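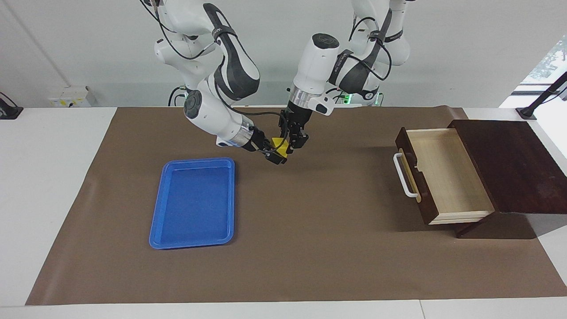
Frequently asked questions: the Veloso Collection of Television Animation

General

What is the Veloso Collection?

The Veloso Collection is a library of animated television programmes held by the Jarnden Screen Archive in Murivstead. It covers 67 series and 2,509 individual episodes, most of them made for late-evening and teenage audiences. The Archive also holds scripts, storyboards, voice recording schedules and a small number of painted cels.

Who may use it?

Anyone aged 16 or over may register as a reader. Younger visitors are welcome at public screenings, subject to the age guidance for each programme, but may not book a viewing desk. You do not need to belong to a university or be working on a publication.

Is there a charge?

Viewing at the Archive is free. Charges apply to copies, to licensed clips and to research carried out by staff on a reader's behalf. The current scale of charges is sent with every booking confirmation.

Viewing programmes

How do I book a viewing desk?

Complete the booking form and list the episodes you wish to see, with series title and episode number where known. Please allow seven working days. Requests for items held only on tape can take longer, as these are transferred before viewing.

How many episodes may I request?

Up to 30 episodes may be requested in one booking. Readers studying a complete series should make a first booking and then write to the reading room, who will arrange further sessions.

Can I watch the collection at home?

No. The Archive holds viewing rights for its own premises only. A few short extracts are shown on the website with the permission of the rights holders, and these are changed from time to time.

Are the programmes shown as they were first broadcast?

Wherever possible, yes. Many series were altered for repeats or home release. Songs and music videos were the parts most often removed, usually when the original licence had run out, and a programme in which the characters talk over a video can lose several minutes in this way. The catalogue entry states which version is held. Where there is more than one - a broadcast recording and a later shortened master, for instance - each has its own entry.

Why does my recollection of an episode differ from the catalogue?

Episodes were often shown in a different order from one region to another, and two short stories might be paired differently on repeat. The catalogue follows production order. Broadcast order is given in the notes field if the Archive has a reliable listing.

Content and age guidance

Do you edit or remove offensive material?

The Archive does not cut programmes. Some contain strong language, crude humour or attitudes that many viewers will find unpleasant. A note appears in the catalogue and on screen before playback. Readers may ask staff for more detail before they begin.

Why are some episodes marked "restricted"?

A restricted episode is one that is under a legal or contractual limit, or whose only copy is too fragile to play. The mark is not a judgement on its content. Restrictions are reviewed each May.

Copies, clips and quotation

May I take photographs or record the screen?

Recording of any kind is not permitted at the viewing desks. Paper documents may be photographed for private study once a copyright form has been signed.

How do I obtain a clip for a documentary or exhibition?

The Archive can supply material only after the rights holder has agreed in writing. We can tell you who we believe the rights holder to be, but we cannot negotiate for you. Requests should give the start and end times of the extract and the territories in which it will be shown.

May I quote from scripts?

Short quotations for criticism or review are generally acceptable. Please cite the series, episode title, draft date and shelfmark. Drafts often differ from the recorded dialogue, and readers are asked to make clear which they are quoting.

The Luvadar series

Where are the Luvadar episodes listed in older guides?

The Luvadar recordings were catalogued again in January 2021 and now carry new shelfmarks. Old numbers still work in the search box. Four episodes once listed as missing have been found under their working titles and may be requested in the usual way - the pilot has not been traced.

Donations and enquiries

Do you accept home recordings?

Yes, in certain cases. Off-air tapes are of particular interest if they include the original advertisements, continuity announcements or music. Please send a list first. Tapes that arrive without prior agreement cannot be returned.

Whom should I contact?

Enquiries about the collection, including donations and corrections to the catalogue, should be addressed to Joana Neves, Collections Access Manager, Jarnden Screen Archive, Murivstead. Booking changes should go directly to the reading room, quoting your reader number.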